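Zwischenbericht zur Beschaffung, Vorhaben Grinodico
Berichtszeitraum: bis Ende Oktober
Verfasst von: Silviu Surdu

Der Aufbau des zweiten Arbeitsplatzes ist abgeschlossen, die Aufnahmen laufen seit Anfang des Monats nach Plan. Gearbeitet wird mit zwei handgeführten Greifern je Platz. Die Aufgaben mit der Schreibtischlampe haben wir vorgezogen, weil die Küchenteile vom Lieferanten Muvus noch fehlen. 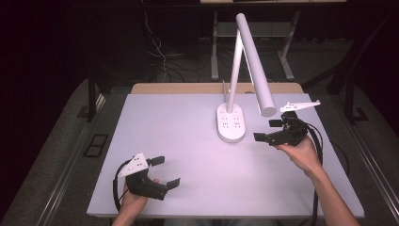

Lesezeit: 2 Minuten

Stand der Mittel

Von den bewilligten Sachmitteln sind 80 Prozent gebunden. Der größte Posten waren die Greifer selbst: sechs Stück wurden bei Jirnier bestellt und vollständig geliefert. Vier davon sind im Einsatz, zwei bleiben als Reserve im Lager. Dazu kamen Markerplatten, Kabel und zwei Tischplatten. Die Kabel waren im Antrag zu knapp angesetzt; die Differenz wurde aus dem Posten Kleinteile gedeckt, eine Umwidmung war dafür nicht nötig.

Noch nicht ausgeschrieben ist der Roboterarm. Es liegen Angebote von Muvus und Stoica vor. Stoica ist im Kaufpreis günstiger, verlangt aber einen Wartungsvertrag über die gesamte Laufzeit. Muvus liefert ohne Vertrag, die Lieferzeit beträgt dafür 20 Wochen. Lucian Pop stellt beide Angebote einschließlich der Folgekosten gegenüber. Die Unterlage geht Ihnen mit der nächsten Mittelanforderung zu.

Verschleiß und Ersatzteile

Für Greiferfinger und Gelenkteile war im Antrag kein eigener Posten vorgesehen. Das möchten wir ändern. Wir beantragen acht Satz Finger für das kommende Halbjahr, zu beschaffen in einer einzigen Bestellung. Einzelbestellungen haben bisher jedes Mal Versandkosten verursacht, die in keinem Verhältnis zum Warenwert standen. Getauscht wird künftig nach festem Intervall, die Liste dazu führt Domnica Ciobanu.
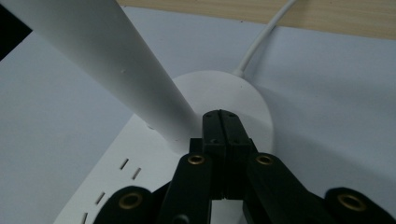
Riet Dijkstra merkte zum Entwurf dieses Berichts an, acht Satz seien für zwei Plätze knapp, sobald der Arm dazukomme, denn er solle dieselben Finger verwenden. Sie rät, die Menge erst nach der Entscheidung über den Arm festzulegen und bis dahin nur die Hälfte zu bestellen.

Wir halten an der Menge fest, nehmen aber eine Option auf Nachlieferung in die Bestellung auf. Jirnier hat den Preis dafür bis zum Jahresende zugesagt.

Offene Punkte

Freigabe des Postens Ersatzteile durch Sie, möglichst vor der Bestellung im November.
Entscheidung Kauf oder Miete beim Roboterarm. Ein Mietangebot von Stoica ist angefragt, es fehlt noch die Angabe zur Versicherung.
Elektroanschluss für den dritten Platz. Das Angebot der Haustechnik liegt Catinca Ciobanu vor und bleibt im Rahmen des Ansatzes.

Für Rückfragen zu den Kosten steht Lucian Pop zur Verfügung, zu Technik und Zeitplan der Verfasser.

Diese Website verwendet Cookies, um die Nutzung der Seiten auszuwerten. Einstellungen ändern | Alle akzeptieren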